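Juvent Desk Power Strip, white with light blue sockets
Sold by Corton Home and Office
Page updated October 4, 2026

We have carried a good many power strips over the years, and most of them end up under a desk where they can gather dust in peace. The Juvent is one we like enough to keep up on the table, next to the notebooks and the coffee, and a lot of our customers seem to feel the same way. It has a plain off-white body with softly rounded edges, and the sockets are set into light blue panels, which makes it a good deal more cheerful than the usual gray brick.

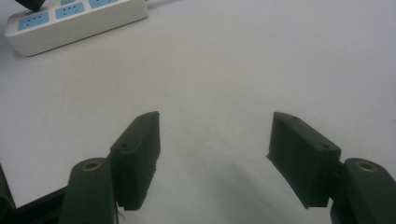
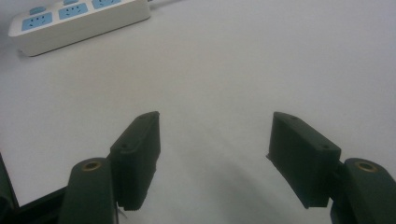
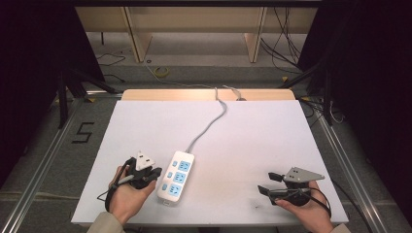 White tabletop in the first; the Juvent in the second and third.

What we hear most from people who buy it is that they love having a button next to each socket. You can leave the desk lamp, the charger and the label printer all plugged in, and then turn off only the one you are finished with (no more crawling around pulling plugs and hoping you grabbed the right one!). The buttons are the same light blue as the sockets, and each one sits beside the socket it works, so after a day or two your finger simply goes to the right place.

The sockets take three-pin plugs. Please do look at the plugs on your own things before you order, and if you aren't sure they will fit, write to us and tell us what you have. We would much sooner spend ten minutes answering a question than have you wait for a package and then send it back. Big square chargers can be a bit greedy with space on any strip, and this one is no different, so if you own several of them you may want to put a slim plug in between.

A new strip can feel snug for the first few weeks. Line the pins up, hold the body still with your other hand, and push straight in without rocking. It loosens up a little with use - ours at the Corton counter has been in service since March and is lovely and smooth now.

Measurements and details

Length of body: 285 mm
Cord: 190 cm, light in color
Weight, without packaging: 300 g
Finish: off-white plastic housing, light blue sockets and buttons
Item name for phone orders: Juvent Desk Strip, Light Blue

The cord is long enough for most desks that stand against a wall. If yours sits out in the middle of the room, the Camenzind floor cover is a nice thing to add, and it keeps the cord from catching on chair wheels. We sell it in a 200 cm length, and you can trim it with ordinary kitchen scissors.

Taking care of it

Unplug the strip from the wall before you clean it, every time, even if you only mean to give it a quick wipe. A dry, soft cloth is fine for most days. White plastic does show fingerprints and pencil marks sooner or later, and for those we use a cloth that is barely damp, going over the outside of the casing and staying well away from the sockets. Let it dry completely before it goes back on. Please don't spray anything on it.

Keep it indoors and away from sinks, plant trays and open windows. Don't plug one strip into another, and don't use it for space heaters or anything else that makes a lot of heat. Those belong in a wall outlet of their own. If a plug or the cord ever feels hot, turn everything off at the wall and give us a call.

Goes well with

The Ganetti cable box, for people who like everything tucked out of sight. The Juvent fits inside with its cord coming out at the end, although we do think it's a pity to hide it.
The Camenzind floor cover, in gray or sand.

Ordering

Orders placed before noon go out the same day. The strip comes in a flat cardboard box with a paper sleeve, and you have 30 days to send it back if it doesn't suit your desk. Keep the sleeve if you can, as the return label goes on the back of it.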